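De: Paloma Fitzsimmons
Para: lista exportação-defesa
Assunto: Re: [exp-defesa] Reexportação dos radares Kasprzak: quem assina?

Caros,

Respondo ao ponto do Harish sobre a licença de reexportação, que ficou em aberto na quinta-feira. Cito só a parte relevante:

> Em resposta à Paloma, Harish Singhal escreveu:
>
> O contrato original prevê 8 radares com destino final único. Se o
> Ministério quiser ceder parte do lote a um terceiro país, entendo que
> basta a notificação ao fabricante, visto que o equipamento já foi pago
> e está em posse do comprador. O precedente de Merness vai nesse
> sentido. Alguém discorda?

Discordo, por dois motivos distintos que convém não misturar.

Primeiro, a propriedade do equipamento não extingue o compromisso de utilizador final. O certificado assinado em novembro obriga o Estado comprador a obter consentimento escrito prévio para qualquer transferência, onerosa ou gratuita, temporária ou definitiva. A cláusula 52 não distingue entre venda, empréstimo e doação. A notificação a que o Harish se refere consta da cláusula 59 e aplica-se apenas à deslocação dentro do território nacional, por exemplo de um depósito para outro.

Segundo, o consentimento não é dado pelo fabricante. A Kasprzak pode emitir parecer técnico e costuma fazê-lo, mas quem autoriza é a entidade licenciadora do país de origem. Acresce que o módulo de processamento de sinal vem da Trostedbridge, noutra jurisdição, com regime próprio de controlo. São portanto duas autorizações, com prazos que não correm em paralelo: a segunda só é analisada depois de emitida a primeira.

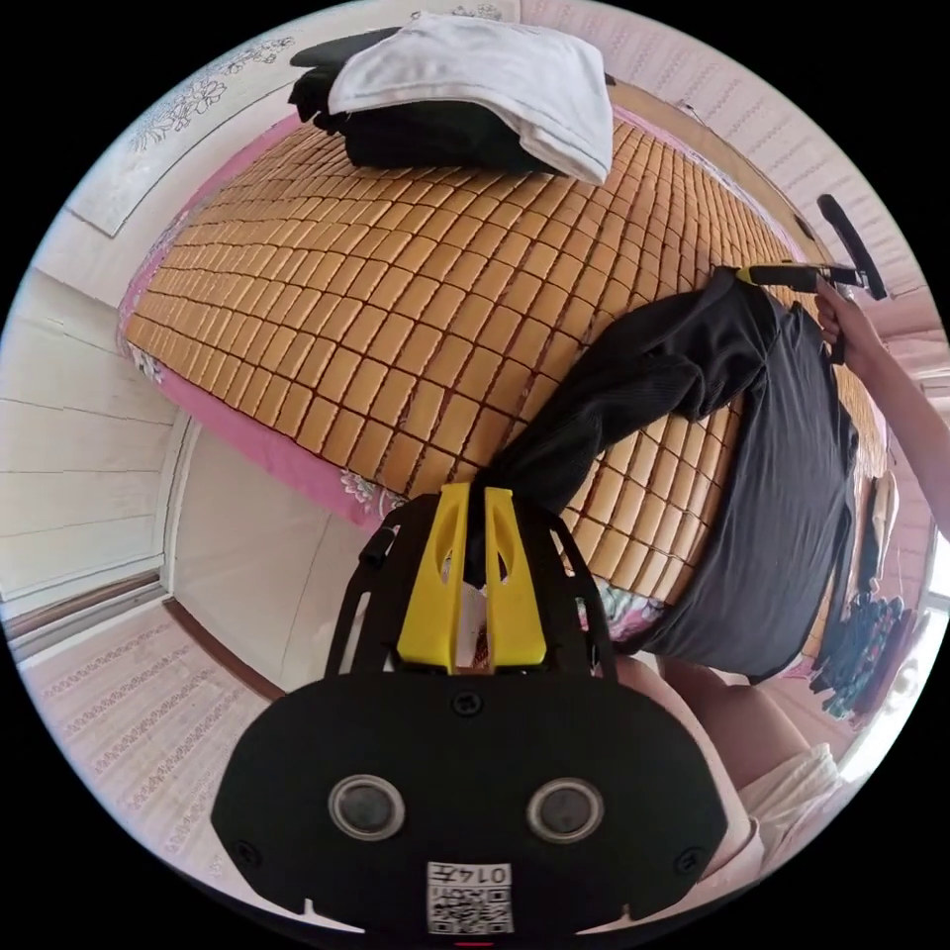

Roupa dobrada sobre a esteira de bambu.

Quanto ao precedente de Merness, li a documentação que o Emmett Haverford depositou no arquivo da lista. O caso não serve de apoio à tese. O material transferido eram 700 conjuntos de proteção individual, classificados numa categoria inferior, e a transferência fez-se ao abrigo de uma licença geral que excluía expressamente sensores e equipamento de deteção. A nota de acompanhamento fala em «notificação» por comodidade de redação, mas a licença geral já existia e foi citada no cabeçalho. Sem ela, o procedimento teria sido o mesmo que defendo aqui.

O Muchen Hou perguntou, em mensagem separada, se a integração dos radares numa missão conjunta contornaria o problema. Depende do comando. Se os operadores forem nacionais do Estado comprador e o equipamento permanecer sob a sua cadeia de comando, a prática corrente é não considerar que houve transferência, ainda que o radar esteja fisicamente fora do país.
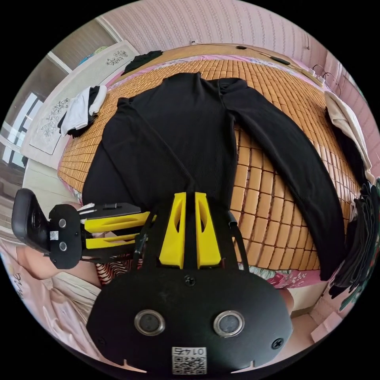 Se houver formação de operadores estrangeiros, entrega de manuais ou acesso remoto aos dados em bruto, a resposta muda, e cada um desses atos pode exigir autorização autónoma enquanto assistência técnica. A partilha da imagem já processada costuma ter tratamento diferente, mas não encontrei no contrato nada que o diga de forma clara.

Falta esclarecer o seguinte:

- se o anexo técnico foi alterado depois da receção do lote no porto de Clarkport; a versão que tenho não inclui a lista de números de série;
- se o módulo Trostedbridge pode ser retirado sem perda da função principal, hipótese em que a segunda autorização talvez fosse dispensável;
- quem, no Ministério, tem delegação para assinar o pedido. O despacho em vigor menciona um cargo que foi extinto na última reorganização.

Sobre o último ponto, o Cletus Brannigan ficou de verificar se houve despacho posterior. Enquanto não houver resposta, sugiro que não se use a expressão «cedência em curso» nos documentos de trabalho. Não há pedido entregue, e a expressão já apareceu citada fora da lista.

Quem tiver a versão consolidada do anexo, peço que a envie em texto pesquisável. A digitalização que circulou tem as páginas das definições ilegíveis.

Cumprimentos,
Paloma Fitzsimmons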